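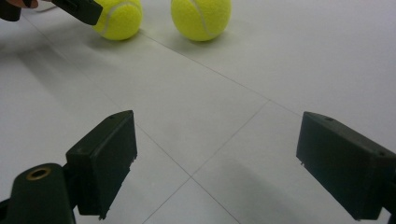
# Who Gets the Court? Booking and Waiting at the Nurnell Park Tennis Courts

Zyanya Montes
Urban Studies, second-year project
October 4, 2019

## 1. Why I did this

Claltham has 2 public tennis courts, both in Nurnell Park, and everyone I know who plays there believes the other people are cheating. My original proposal was on regional bus funding. My instructor called it "ambitious," and I changed topics the same day.

The question I settled on was simple. The courts are free, and you reserve them through an online system called Ikero, which the town adopted last year to replace a clipboard on a nail. Did the new system make it easier to get a court, or did it just move the arguing indoors?

## 2. What I did

I sat on the bench by the gate for 43 hours spread over the summer, mostly late afternoons, with a notebook and a hat. For every one-hour slot I wrote down whether each court was reserved, whether anybody played on it, and whether the players were the ones who had reserved it. I found out the last part by asking. Most people were nice about it. One man told me his name was "Court Two."

I also handed out a one-page survey. I printed 200 copies and got 107 back, one of which was used to keep score and is still in the data set, minus question six.

## 3. What I found

**Empty reserved courts.** These were much more common than I expected. A court would show as taken on Ikero and then sit there in perfect weather while four people with rackets looked at it through the fence. Under the posted rules, a reservation lapses after ten minutes. Hardly any of the people I asked knew this, and the sign that says so is on the Anghel Street side, behind a hedge.

**Early birds.** Slots open at midnight, a week ahead. The good evening hours were usually gone before breakfast. Survey answers suggest the people who get them are a small group who set alarms, and who described this to me as "being organized." People who work nights, share a phone, or like sleep described it in other terms.

**The clipboard.** I expected older players to miss it, and they did. So did the teenagers, several of whom are too young to have signed it much. With the clipboard you had to walk to the park to claim an hour, and having walked there, you tended to play. Canceling on Ikero takes five taps and a password. Not showing up takes none.

## 4. Problems with the study

My bench hours leaned heavily toward weekdays, so the weekend numbers are thin. It's also likely that people behaved better with me sitting there. Twice a group left on the hour, sharp, after glancing at my notebook, and I have been coming to this park long enough to know that isn't normal.

The survey only reached people who were already at the courts. Anyone who had given up and taken up jogging was missed completely.

I should also say that I play here myself, badly, and that I've let a reservation go to waste at least once. I left that out of the count, as it was outside my observation hours.

## 5. Suggestions

- Move the ten-minute sign to the gate, or trim the hedge.
- Open half the evening slots on the same day, at noon.
- Put a cancel link in the reminder email.
- Keep one court walk-up only until December and compare it with the other.

The last one is the suggestion I'd most like to see tried — it costs nothing, and it would give next year's student something better to work with than my notebook. I sent all four to the parks office. They thanked me for my interest and asked whether I had reserved a time to come in and discuss it.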